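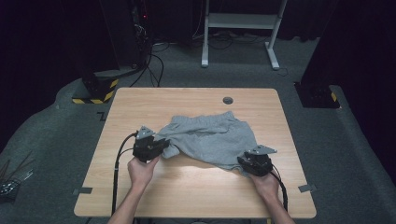 CHAPTER 6
The Second Life of Clothes

When a person takes a bag of clothes to a collection bin, he or she usually thinks that the story of these clothes is finished. For an economist the story is only at its middle. Between the bin and the next owner there is a long chain of people who collect, sort, grade, price, transport and sell, and every one of them must earn enough to continue the work. In this chapter we study that chain. We ask who pays for it, where the value is created, and why a shirt with no price in one street can have a good price in another.

In Chapter 5 we looked at markets in which goods are new and all units of one good are the same. Used clothes are different in both respects. Each piece is a single piece. A seller of new trousers can order more of the size which sells well, but a seller of used trousers has only what came in. This simple fact has many results, and students often underestimate it in the examination.

After you have studied this chapter, you should be able to:
- explain the difference between a donated good and a free good
- describe the four stages of the used clothing chain
- calculate the sorting cost per saleable piece
- discuss why grades are needed when buyer and seller do not meet

6.1 An opening case: the depot at Wondville

The used clothing depot at Wondville was opened by Pirjo Keskinen and Dong-geon Baek in a former paint store behind the railway yard. At the beginning they had two sorting tables and a van which they shared with a bakery. They paid nothing for the clothes, and for this reason they expected that the business would be profitable from the first month. It was not so.

In November they made a complete record of one week. The depot received 1,117 pieces. Of these, 600 were good enough to be sold in their own shop. The others went partly to a rag dealer called Huttunen, who pays by weight, and partly to the waste station, where it is the depot that must pay. Wages, rent and fuel were almost the same in a week with few saleable pieces as in a week with many.

Keskinen wrote in the depot's notebook: "The clothes cost us nothing and each of them costs us money." We recommend that you keep this sentence in mind while you read Section 6.3. A good for which the price is zero is not a good for which the cost is zero. Somebody has to open the bag.

The second problem was speed. Baek, who did most of the sorting himself, wanted to examine everything with great care. He turned each piece inside out, checked the seams and tried every zipper. The quality in the shop was excellent, but the bags waited in the corridor, and some winter coats reached the rails when it was already spring. A coat in April has a lower price than the same coat in November, so the careful sorting was destroying a part of the value which it was meant to protect. Later he divided the work. A first sorter makes a quick decision, and only the doubtful pieces go to a second table for a longer look.

6.2 What the sorter must decide

The sorter has to answer three questions. Is the piece clean and whole? Will anybody here want it? If not, will anybody somewhere else want it? The first question is a technical one and can be learned in a few days. The second requires a knowledge of local taste. The third requires a knowledge of distant markets, and in most depots it is answered by the wholesale buyer and not by the sorter.

Knowledge of materials helps with the first question. Woven cotton shows its wear at the collar, the cuffs and the pockets. Knitted wool shows it at the elbows, and may also have small holes from moths, which are easiest to find when the piece is held against a window. Fleece fabrics must be judged by touch as much as by eye. The soft side becomes flat or forms small balls with use, and two pieces of the same grey colour can be of very different age. Elastic in a waistband should be stretched and released, and if it does not return, the piece is moved to a lower grade even when the cloth is in perfect condition.

Labels are less useful than beginners suppose. Many have been cut out, and on others the print has disappeared. A sorter who depends on labels will be slow and also often wrong.
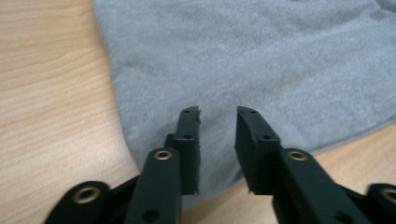 6.3 Sorting cost per saleable piece

We now put the reasoning in numbers. Let W be the total weekly cost of sorting, including wages, rent of the sorting room and waste fees. Let N be the number of pieces received and S the number which can be sold. The sorting cost per piece received is W divided by N. This number looks small and it is often quoted by managers. The number which matters for the price, however, is W divided by S, because only the saleable pieces bring income to the shop.

In the Wondville case N was 1,117 and S was 600. You can see that the second result is nearly double the first. If a manager sets the prices by using the first, the shop will lose money on each sale, and a higher number of sales will not help.

There are two ways to bring down W divided by S. One is to lower W, for example through quicker sorting. The other is to raise S, for example by asking donors to bring only clean clothes, or by mending small faults. Mending is attractive to students because it seems to be wasteful to throw away a jacket for one button. But mending also takes paid time. A button is usually worth the time. A lining is usually not, unless the jacket is of a high grade.

6.4 Grades and trust

When clothes are sold in a shop, the customer can touch them. When they are sold in bales to a wholesaler in another country, the customer sees only the outside of the bale. The buyer must then trust a word: "first", "second" or "mixed". Such a word is called a grade, and it has value only if the sellers use it in the same manner.

The wholesaler Hokulov had a difficulty of this kind with its eastern suppliers. One supplier used "first" for clothes without any fault. Another used it for clothes without any fault which a customer would notice. Both were honest in their own opinion. So-ying Chang, who was then the buyer for Hokulov, began to open one bale in 30 and to send the supplier a written report with each faulty piece described. She did not lower the price at the first report. After some months the meaning of "first" had become similar at all the depots, and the complaints from final customers became fewer.

Notice that the inspection itself did not improve any clothes. It improved the information, and buyers will pay for information. We come back to this point in Chapter 9, where we discuss the market for used bicycles and the problem of hidden faults.

Key terms in this part of the chapter: donated good, saleable piece, grade, bale, inspection rate, rag dealer.

Before you continue

1. A depot doubles the number of bags it receives, but the share of saleable pieces falls. Under which conditions is the depot worse off than before?
2. Why does the rag dealer pay by weight and the shop customer by piece?
3. Visit a used clothing shop in your neighbourhood and write down the prices of ten shirts. Try to find out what rule the shop follows. Does the colour have an influence? Does the brand?

The next section, by Irja Niskanen, follows one bale from the depot door to a market stall, and gives the price at each point where it changes owner.

© Doltance Textbooks. All rights reserved. Contact the editors | Corrections | Back to top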